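Hivley bindery bench, notebook
December 3, 2020

Marbling size again. The new tub of Stostura came in from Mundthorpe with the same claim on the label as the leaflet: blend, rest 20 minutes, marble. I don't believe it. I've never had a carrageenan size that was fit to use the same day, and the leaflet doesn't say what they did to get there or what water they used. Ours is hard, and that alone has ruined better powders.

Mixed two baths at the strength printed on the tub. Bath A got the rest they recommend. Bath B sat for 18 hours under newspaper, the way we always do it.

Bath A: full of tiny bubbles, as expected. Skimmed, skimmed again, still bubbles. Color went down well enough and spread farther than I thought it would, so some credit there. Combed clean at first, then the lines started creeping back after the rake had passed. The first sheet had white pinholes all through the blue. The second was better, but I'd skimmed so hard by then that it isn't a fair result. If I have to fuss over it that long I haven't saved any time.

Bath B: smooth, no bubbles worth writing down. Color sat where I put it. The gray sank a little at the edges, probably because I was stingy with the gall. Lines held. It behaves like any decent size that has been left alone overnight, and I can't see what the extra money is for.

Paper was Lloyd text weight, alummed the same morning. I'm a bit suspicious of the paper too. The batch we had in June took color evenly and this one has a hard spot along one long edge of every sheet. It shows as a paler strip whichever bath it goes in, so I can't blame the size for that. Check whether the alum is drying unevenly on the line before complaining to anyone.

Also the rake has a bent pin near the end. Fixed with pliers, still not straight.

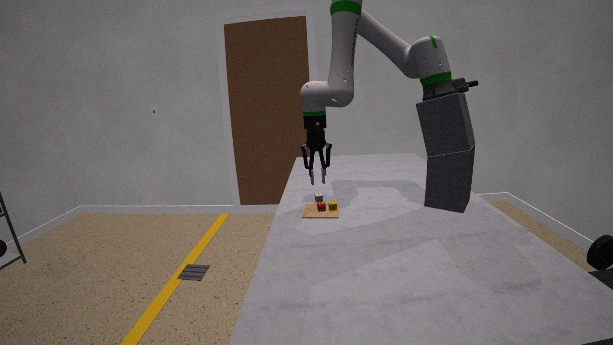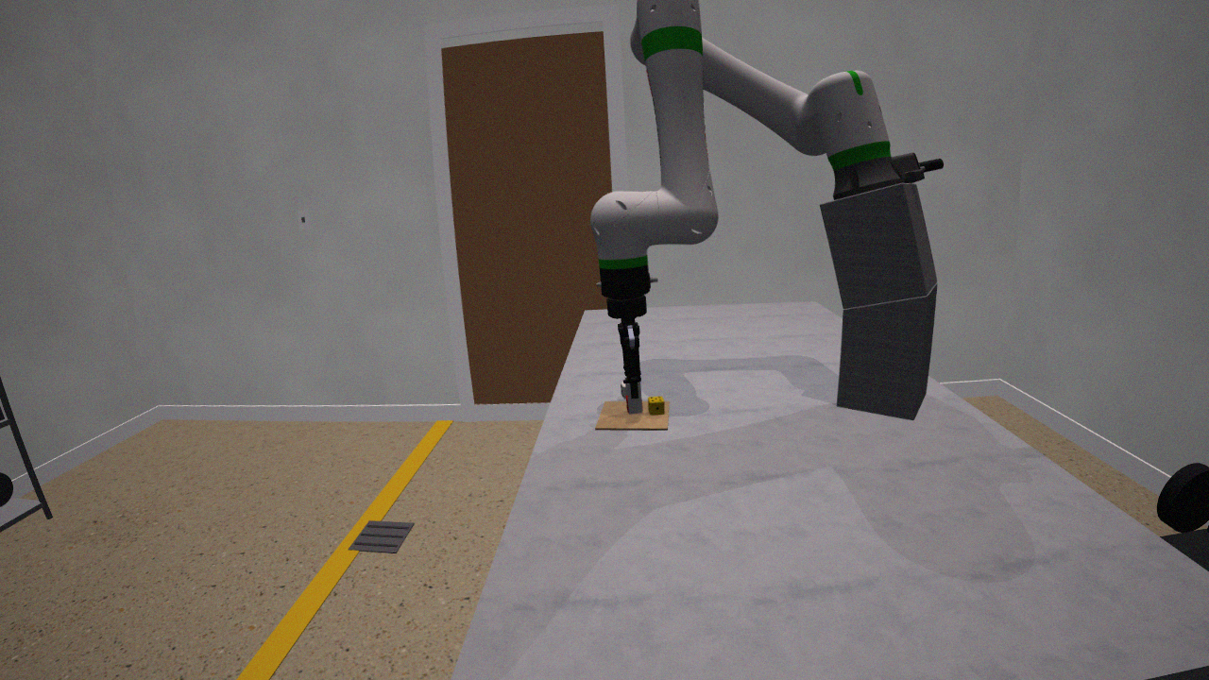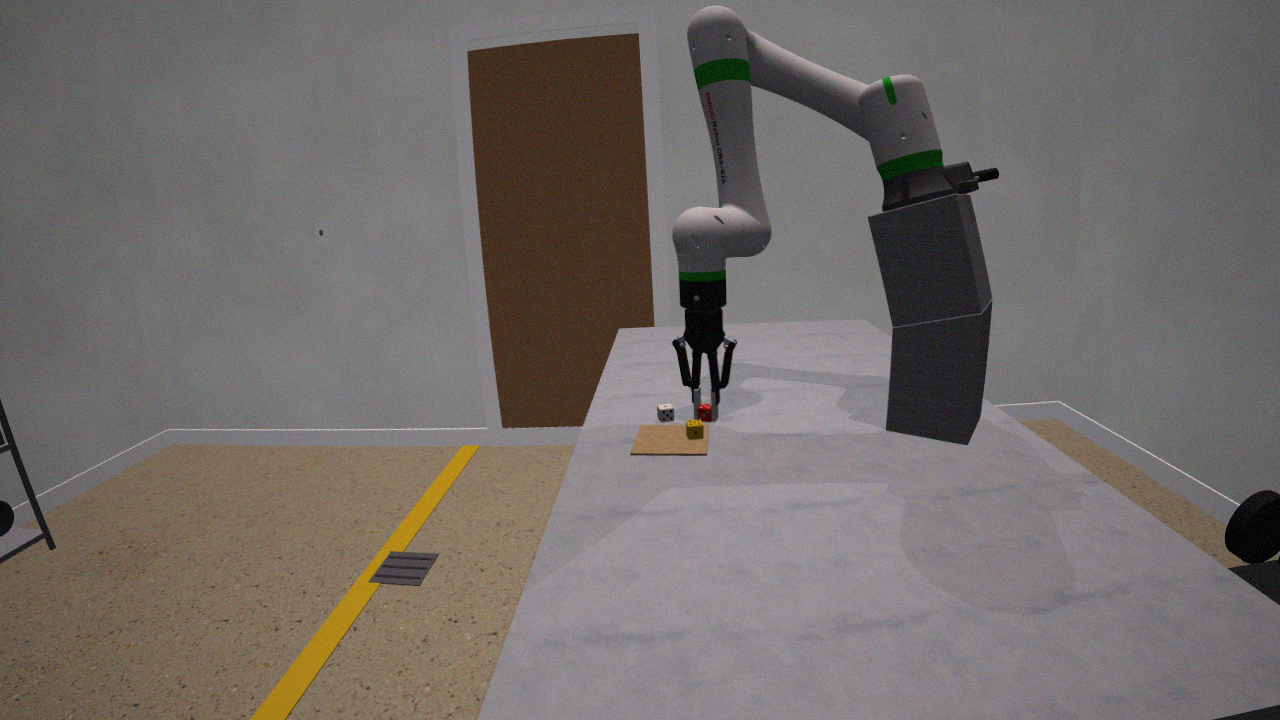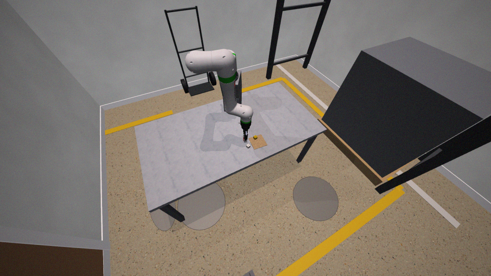
Endpapers for the ledger job still aren't settled. They want a vein, but a quiet one, and all my trial sheets come out too loud because I keep adding black until I can see it wet, and then it dries stronger than I meant. The tabletop in the last picture is closer to what I'm after: pale blue-gray ground, darker streaks faint enough that you could miss them. I'd even keep the thin dark edge along the front as an idea for the board edges, though I doubt they'll pay for it. To get that ground I'd cut the blue with white and a touch of the gray, and throw the vein color first with hardly any gall in it. Use Bath B while it lasts. Bath A goes down the drain tonight unless the bubbles have cleared, and I'm not counting on that.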